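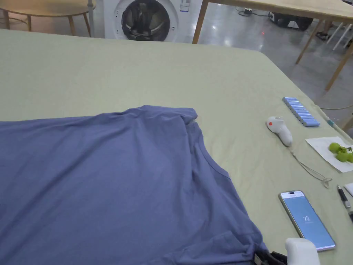
Folding T-Shirts on a Covered Table

24 Mar 2019

Readers of this blog have asked me to set down my method for folding short-sleeved shirts in one place. The following replaces the notes I posted last August, which dealt only with towels.

A large table is preferable to a bed. It should be covered with a plain cloth in a pale color, green in my case, so that a darker shirt is easy to see against it. The shirt is laid out flat, and the fabric is smoothed from the collar toward the hem. Particular attention should be given to the shoulders, where the sleeve seam tends to bunch. Sides are then brought to the middle, and the length is turned up from the hem.

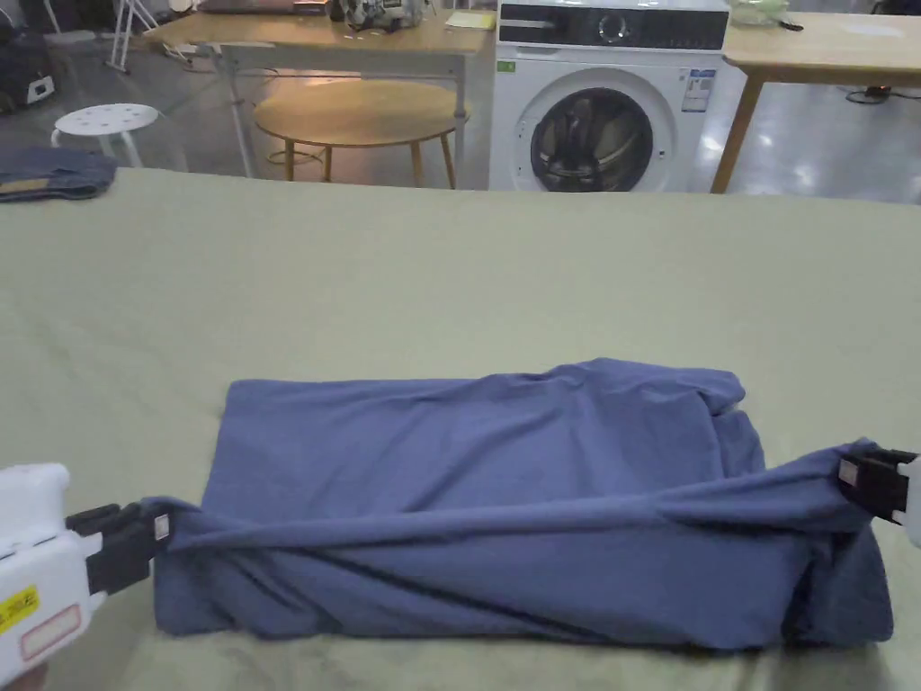 Blue cotton on the green sheet, with the front band pulled taut. Washing machine to the rear.

Soft cotton does not hold a crease well. When the layers thicken at one end, I recommend opening the last fold and drawing the fabric straight before closing it again. Zoriana Tymoshchuk prefers to roll her shirts, and has written to me at some length on the subject. I respect her position and have not adopted it.

Finished pieces should be moved to the back of the table, leaving the front clear for the next garment. Spare cloths are best kept folded in a single stack within reach.
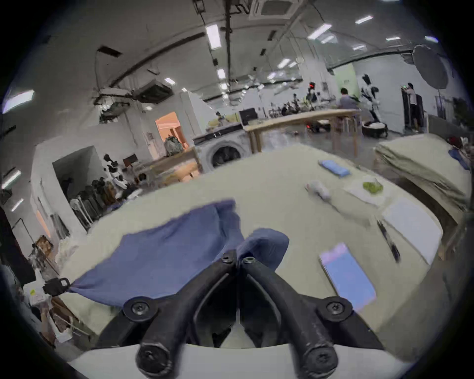

Blue cloth in progress, with a folded piece near the back of the table and the green cloths stacked at right.

Long sleeves require a different fold and will be treated separately. Correspondence on fitted sheets is still being answered in the order received.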